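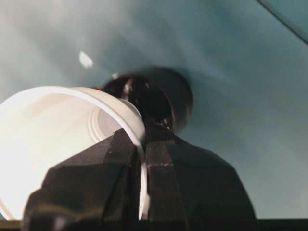
Weiße Tasse, ohne Aufdruck

Filterkaffeemaschine entkalken

Wenn die Maschine länger braucht als früher, beim Brühen laut gurgelt oder am Ende Wasser im Tank stehen bleibt, sitzt meistens Kalk im Durchlauferhitzer. In Trorkitz ist das Wasser hart, bei uns ist das Entkalken deshalb alle sechs Wochen fällig. Bei weichem Wasser reichen größere Abstände. Die Anleitung bezieht sich auf eine Serkora mit Glaskanne und lässt sich auf die meisten einfachen Filtermaschinen übertragen. Für Vollautomaten gilt sie nicht.

Was man braucht

Flüssigen Entkalker auf Basis von Milchsäure oder Amidosulfonsäure. Ich nehme Destilo, ein anderer tut es auch.
1.000 ml kaltes Leitungswasser
Einen Messbecher
Eine weiche Flaschenbürste
Handschuhe, wenn die Haut empfindlich ist

Von Zitronensäure rate ich bei Filtermaschinen ab. In heißem Wasser kann sich mit dem gelösten Kalk Calciumcitrat bilden, und das setzt sich in den engen Leitungen wieder fest. Im Wasserkocher, kalt angewendet, ist sie kein Problem. Essig löst Kalk zwar auch, riecht aber lange nach und kann Dichtungen angreifen.

Vorbereitung

Maschine ausschalten und abkühlen lassen. Filtertüte und Kaffeesatz entfernen, den Filterhalter kurz ausspülen und ohne Tüte wieder einsetzen. Falls im Tank eine Wasserfilterpatrone steckt, muss sie heraus. Die Kanne leer unterstellen, mit Deckel, sonst öffnet der Tropfstopp nicht.

Entkalken

Den Entkalker nach Packungsangabe mit dem Wasser mischen und in den Tank gießen. Maschine einschalten und etwa ein Drittel durchlaufen lassen. Dann ausschalten und 20 Minuten warten. Wieder einschalten und den Rest durchlaufen lassen.

Kommt die Lösung mit vielen weißen Krümeln heraus, wird der ganze Vorgang mit frischer Lösung wiederholt. Die gebrauchte Lösung nicht noch einmal einfüllen, die Krümel verstopfen sonst die Leitung.

Nachspülen

Den Tank zweimal mit klarem Wasser füllen und jeweils komplett durchlaufen lassen. Zwischen den Durchgängen die Kanne ausspülen. Riecht das Wasser danach noch nach Entkalker, folgt ein dritter Durchgang. Filterhalter und Kannendeckel mit der Bürste und etwas Spülmittel reinigen, besonders am Ventil des Tropfstopps.

Spritzer auf Marmor, Kalkstein oder emaillierten Flächen sofort mit viel Wasser abwischen. Säure hinterlässt dort matte Stellen, die sich nicht mehr wegputzen lassen.

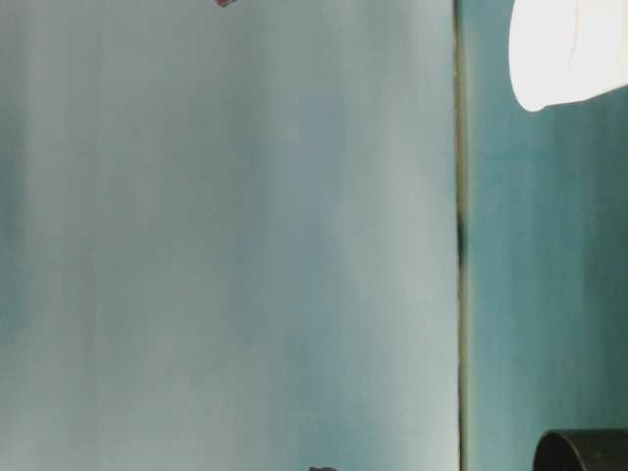 Iolo Foulkes schreibt in den Kommentaren, bei seiner alten Eynon sei nach dem ersten Durchgang gar nichts mehr gelaufen. Er habe die Lösung über Nacht im Gerät stehen lassen, am Morgen sei sie wieder durchgegangen. Ob das den Dichtungen schade, wisse er nicht.

Über Nacht würde ich die Lösung nicht stehen lassen. Besser ist es, den Tank zu leeren, klares Wasser einzufüllen und die Maschine mehrmals kurz ein- und auszuschalten. Bleibt sie verstopft, hilft meist nur noch der Kundendienst.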